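Wanted: tasters who don't believe us

Ziltero is a small food newsletter covering Jundham and Wolside, and we need 8 people to eat dumplings with us through March and tell us when we're wrong.

Some background. Every "best dumplings in town" list I have read in the past few years names the same four places in a slightly different order. I doubt most of the writers went to all four. One list praised the soup dumplings at a counter in Hollis that has only ever sold the fried kind. So we are doing our own, and I don't fully trust that one either, which is why I'm advertising.

What you would do:

Visit 15 kitchens over the month, usually two in an evening, starting at 6 p.m.
Order the plain pork or the plain cabbage. No specials, no chef's choice.
Fill in a one-page score sheet before anyone at the table starts talking.
Pay like a normal customer. We refund you up to $20 per visit, against a receipt.

What we don't want: people who say "to die for," people who have a cousin in one of the kitchens, or people who already know who should win. If you think thick wrappers are always a mistake, fine, but say so when you apply and we will seat you with someone who disagrees.

You don't need a trained palate. I'm not convinced there is such a thing - I've watched two supposed experts argue over whether a filling had ginger in it, and the cook had to come out and settle it. You do need to be able to eat wheat, and to get yourself to Wolside and back at night.

There is no fee beyond the meals. Scores get published with your first name next to them, including the ones you regret.

To apply, send us a paragraph on a well-reviewed dish that let you down. Skip the résumé. The newsletter goes to 1,311 readers and some of them write back, so expect mail. 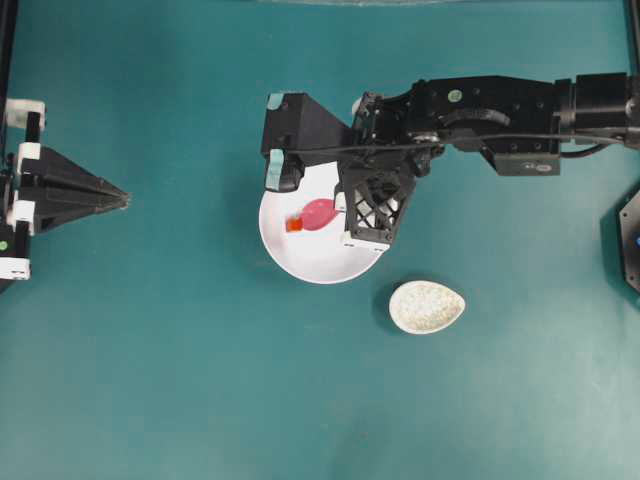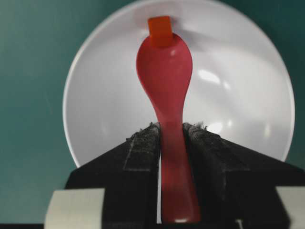
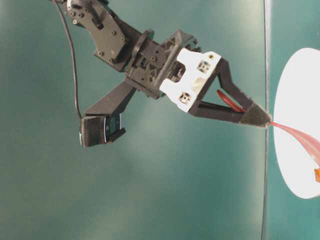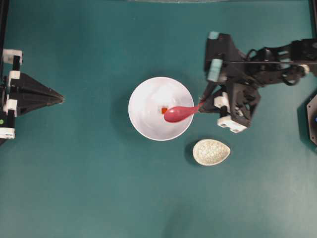

Raffaele Sanna: I'd apply, but two kitchens in one evening sounds like a bad way to judge the second one. By then you're full and everything tastes like vinegar. Could you at least swap the order for half the table?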